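MEDIA RELEASE

Taltar asks buyers to be wary of "whole-home storage" claims

January – Taltar, the secondhand furniture workshop run by Ekua Frimpong and Kwaku Ansah, is questioning the promises made for new storage furniture and will spend the coming season repairing old cupboards instead of adding to the pile.

The workshop asked 146 of its customers what they had bought in the past year to get their homes in order. Between them they named 281 items, mostly tubs, cube shelves and drawer inserts. Very few could say the rooms were any tidier.

"We're told every January that the right box will fix the spare room," said Ms Frimpong. "I'd like to see the evidence. Most of what comes through our door is a decent cupboard that somebody gave up on over a loose hinge."

Taltar isn't claiming that old furniture is always better. Some of it is badly made, some smells, and plenty was built for dinner sets that people no longer own. The workshop turns down pieces that would cost more than $200 in labour to put right, and says so at the counter.

What it does favour is the plain mixed cabinet – an open shelf up top, one wide drawer and a pair of doors underneath. Books can stand upright where they'll be used, and the things you'd rather not look at go behind the doors.

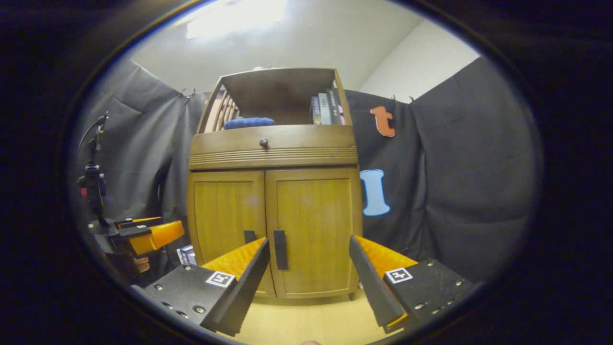 Mr Ansah is doubtful about the fashion for painting such pieces white or grey. "If the honey colour is still good, leave it alone," he said. "Paint hides a poor repair, and we've stripped enough of it to know."

He is no keener on swapping handles for the sake of it. Old screw holes rarely line up with new hardware, and the filler tends to show in daylight.

Taltar will hold 9 repair mornings at its Gereck workshop, covering sticking drawers, dropped doors and worn knobs. Customers bring the drawer or door, not the whole cabinet. There is no charge for looking, and no promise that every piece can be saved.

Media contact: Wumpini Amoah, Taltar, Gereck. Calls are answered until 4 pm.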